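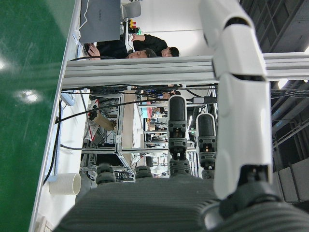
A Hand That Learns From a Hand

October 24, 2018

The first thing they taught me at Brullov was how to be slow. I came to Pladham in the morning, by train, and before lunch I was already holding a block with fingers that were not mine. I closed my hand, and a short moment later the robot's hand closed too. It was a very small delay. Still, it was enough that I squeezed a second time, too hard, and the block turned over and fell on its side.

"Everybody does this," said the operator next to me, and put it back.

Brullov is a small company on the edge of the town. The work it does is simple to explain and difficult to do. It teaches robots to pick up parts and put them in the right place, and it does this without writing a long program for each movement. A person makes the movement and the robot copies. The machine keeps a record of every position of the arm and of every finger, together with the pictures from its cameras. When there are enough records, the robot tries to do the task alone.

The project has the name Usman. I asked where the name comes from and I received three different stories, so I leave it there.

There are two ways to show the task. In the first one, you take the arm and lead it, as you would lead a child's hand when the child is learning to write. The motors become soft and the arm lets you push it. In the second way, you do not touch the robot at all. You make the movement at a distance, with a glove or a controller, and look at the robot or at a screen while you do it.

I tried both. Leading by hand was more pleasant for me. You feel the weight of the arm, and you feel where it does not want to go. But with a hand that has fingers it becomes complicated, as you would need one hand for the arm and several more for the fingers. For this reason most of the work in Usman is now done by remote control. Your own fingers give the fingers, and your own wrist gives the wrist.

The task I was given sounds like something for a small child. There is a belt, there are blocks, and there are trays. Take the block from the belt and set it in the tray. I was sure that I would be good at it in a few minutes. I was not. From where I was standing, I could not judge well how high the fingertips were above the belt, and two times I pressed on the belt itself. The operator showed me that it is better to come from the side, with the thumb open, and to wait until the hand is completely quiet before closing it.

Waiting is a problem of its own. If the person hesitates, the robot learns to hesitate. One operator had the habit of stopping a little above each block, only to look. After a week of her recordings, the robot also stopped above each block, although it had nothing to think about. They threw away those recordings and started again. She told me this story herself, and she laughed, but I think it was not so funny in the week when it happened.

The set for this one task has 153 recordings. Each is one full movement, from the start position to the tray and back. In a good session an operator makes eight in a row and then takes a break — the shoulder gets tired before the head does. Bad recordings are marked as bad the same day. They are kept in a separate folder, and there was some discussion at lunch about whether a dropped block can teach a robot something useful or only teaches it to drop blocks.

I should say also something about the fingers. A simple gripper with two flat jaws would take a block more easily, and everybody at Brullov agrees on this point. The fingers are there for the later tasks, when the parts will have handles, holes and strange edges. Until then, a block is a good teacher. It does not bend, and it has flat sides that a beginner can understand.

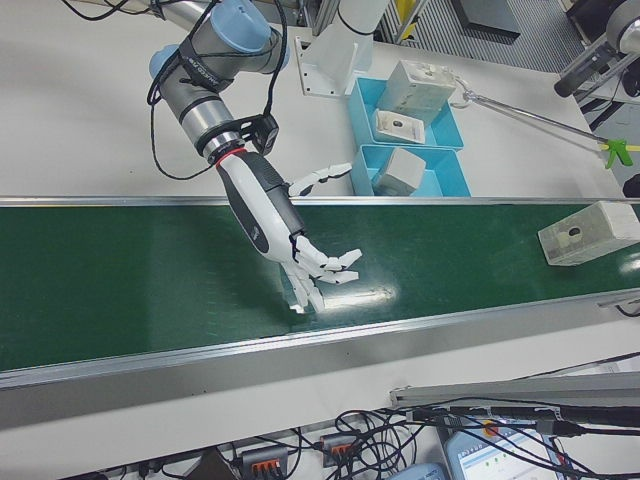 A colleague from our Stesthorpe office, after reading my first draft, objected that all of this is a slow way to program a machine, and that a good engineer would write down the path in one afternoon and be finished. It would even be more exact, the colleague added, and nobody would have a tired shoulder.

I brought this objection back to Pladham on my second visit. The operators did not disagree with it as strongly as I expected. If the block always lies in the same place, they said, then please write the program and go home. The trouble begins when the block comes a little turned, or a little closer to the rail, or when a tray was moved the evening before. A fixed path goes to the place where the block should be. A robot that has seen many different hands reach for many differently placed blocks has at least a chance to correct itself.

They let me watch a test of this. The robot had seven attempts and no person was controlling it. In the first ones it was very sure, nearly elegant, and I caught myself holding my own thumb open in my pocket. Then the block was placed at an angle. The hand came down, closed on one corner and lost it. It opened again, came from the side, and took it.

I asked which of the operators had taught it to come from the side. They looked at the recordings for some time and could not agree. The movements of all of them are inside, mixed together, and a few of mine too, from the first morning. I asked them to check if mine were marked as bad. Most of them were.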